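Building Brick Bins: Spring Safety Checklist with Comments

Trarner Toy Library, Vanbridge branch
Checked May 2, 2020

Areas covered: large bricks (bins A to D), the sorting table, shelving and lids, the wash station

Every spring the brick bins get the full treatment, and I'll admit it is my favorite check of the year. The wooden trains are lovely, the puzzles are fine, but the bricks get borrowed more than anything else we own and they come back with stories (and crumbs!). We tip out each bin, look at the bricks on both sides, wash what needs washing and note what has to go.

Result words used below: OK, OK with note, Fix, Pull. Pull means the item leaves the bins the same day.

SECTION 1. BINS AND LIDS

1.1 Bins free of splits and sharp rims
Result: OK with note
Bin C has a rough spot under the left handle. Sanded smooth and checked with a bare hand. Look at it again in fall.

1.2 Lids lift off easily, no latches that pinch
Result: OK
The new loose lids are a big step up from the hinged ones. Even the toddlers manage them, and the worst they can do is drop one on the rug.

1.3 Bins can be lifted by one adult
Result: Fix
Bin A was filled to the brim again. Move a third of it to bin D and keep the fill line where the tape is.

1.4 Age label on every bin
Result: OK with note
Label on bin B is faded but readable. New one to be printed.

SECTION 2. COUNT

2.1 Large bricks, all bins together
Result: OK
431 after the sort. That is the highest total we have ever had, thanks to a very generous bag from the Trindade playgroup.

2.2 Pieces with curved or rounded ends
Result: OK
61 of them, counted separately this time. They roll under things and they are the first to go missing, so I was delighted to find so many.

2.3 Pieces that belong to other sets
Result: Fix
Some small bricks had found their way in among the large ones. Taken out and put in the sealed tub on the top shelf, where the small-parts sets live. Please run a hand through the bottom of each bin at every return. The little ones sink.

SECTION 3. THE BRICKS THEMSELVES

3.1 Outside walls: chips, bite marks, melted spots
Result: OK with note
Bite marks on a few corners, all shallow. Anything that catches on a fingernail gets pulled. One brick from bin B had gone soft and wavy along one side, probably from a dishwasher or a heater. Pulled.

3.2 Studs: whole, none loose or split
Result: OK
Pressed with a thumb, all of them. Tiresome, yes, but I love how solid these bricks are after years of hard play.

3.3 Undersides: tubes whole, ribs whole, nothing stuck inside
Result: OK with note
Do this one on the white table with the bricks upside down and a lamp off to the side. It makes such a difference! On a dark surface you miss half of what is in there.

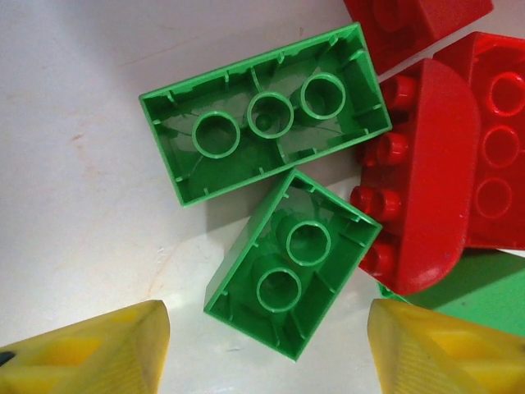 Take your time with the 2x4s, which have the deepest corners and collect the most dried paint and dough. Light bouncing around on the inner floor can look a lot like a crack. Tilt the brick and see whether the line moves. If it moves, it is a reflection and the brick is fine. If it stays put, run a fingertip over it, and when in doubt pull the brick. The 2x3s go faster, with only two tubes to look down.

3.4 Grip: two bricks hold together and come apart without force
Result: OK
Try each doubtful brick on a known good one. The Ustusport bricks we bought as a top-up hold just as well as the old stock, which was a happy surprise.

3.5 Color rubbing off
Result: OK
Damp white cloth, ten firm strokes on a red one, a green one and a blue one from each bin. The cloth stayed clean.

SECTION 4. WASHING

4.1 Mild soap and lukewarm water only
Result: OK
No dishwasher, please. See 3.1.

4.2 Bricks dried open side down, then turned
Result: Fix
Water sits in the tubes. We found damp bricks in bin D a full day after washing, so they now get a shake, an hour on the rack, a turn and another hour. Mesh trays would be perfect for this. Two are on the wish list.

4.3 Bricks washed at this check
Result: OK
161, mostly from bins A and D. The rest only needed a wipe.

SECTION 5. TABLE AND FLOOR

5.1 Table top smooth, edges rounded, no wobble
Result: OK
The white top scrubbed up beautifully.

5.2 Floor clear around the table
Result: OK with note
Sweep under the shelving as well. Four bricks were living back there, one of them stuck to a raisin.

5.3 Step stool rubber feet
Result: Fix
One foot missing. Stool is out of use until the new foot arrives.

TO DO BEFORE THE BINS GO BACK OUT

Move bricks from bin A to bin D
Print label for bin B
Order stool foot
Ask about mesh trays
Tell families who borrow bricks about the dishwasher, with a short line on the loan card

Pulled bricks are in the gray bag by the back door. Please don't put them in the craft box, they only wander back into the bins from there. Next full check in the fall, with a quick look at bin C's handle before anything else.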